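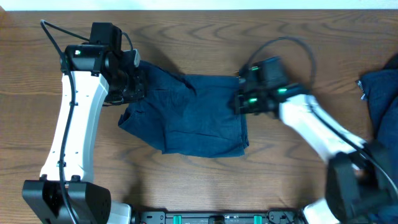 Figure 4.1 Two robot arms holding up a dark navy-blue garment over a wooden table.

Chapter 4
Tall Structures and the Cities Around Them

4.1 The tower at Tatdale

The old signal tower of Tatdale stands on a low hill north of the river, at the place where the road from Mirnlow meets the harbor road. It was designed by the engineer Gudrun Brinkmann, and the drawings were checked by Petrică Radu, who later wrote the first maintenance plan. Visitors reach the upper gallery by a stair of 500 steps or by one of 2 elevators. The elevators were not part of the first design. They were added when the city decided to open the gallery to the public, and the builders had to cut new openings in the floor slabs for them.

A tower of this kind has to do several jobs at the same time. It carries antennas, it receives visitors, and it must stay standing in strong wind. These jobs do not always agree with each other. The radio engineer wants the antennas as high as possible, but the visitors want a wide gallery with large windows, and a wide gallery catches more wind. In Tatdale the gallery was placed much lower than the antennas, and its outside wall was made round so that the wind could pass more easily on both sides.

The shaft is a hollow tube of reinforced concrete. At the bottom the wall is thick, and it becomes thinner in steps toward the top. The students should look at the section drawing at the end of this chapter and find the places where the thickness changes. At every such place there is a ring beam, and most of the ring beams also carry a small service floor.

4.2 What the ground must carry

The weight of a tower is easy to imagine, but the weight alone is seldom the difficult part. When wind pushes the shaft from the west, the foundation on the east side is pressed down harder and the foundation on the west side is partly relieved. The foundation must therefore be wide enough that no part of it is lifted from the soil. In Tatdale the hill is made of firm gravel, and a round concrete plate was enough. In Bivport, where a similar tower was built beside the harbor, the upper soil is soft clay and the designers used 100 piles under the plate.

Inese Jaunzems, who compared the two towers in her study for the Seidel Institute, found that the Bivport foundation took more time to build than the whole shaft above it. Her study is used again in Chapter 6, where we speak about settlement. For the present chapter it is enough to remember that two towers with the same shape can need very different foundations.

4.3 The tower as a landmark

People who live near a tall structure use it in ways that the designers did not plan. They give directions by it, they meet under it, and they look at it in the morning to see how low the clouds are. In Tatdale the streets on the south side of the hill were later turned a little, so that the shaft can be seen at the end of each one. The plan for these streets came from Jannik Lindemann, and it was not accepted without dispute. The owners of the gardens on the hill had to give up land, and the last of them agreed only after long talks.

The city survey of 27/03/2019 lists 1,554 buildings from which the tower can be seen through at least one window. Kai Görtz, the editor of the survey, explains in his notes that trees were not considered, and in summer the number must be lower. We will return to this survey when we discuss lines of sight.

Words to know in this chapter: shaft, ring beam, service floor, plate foundation, pile, settlement, line of sight.

Before you continue, read again section 2.3 about wind pressure - the same method is used in section 4.4 for the round shaft, but with another shape factor.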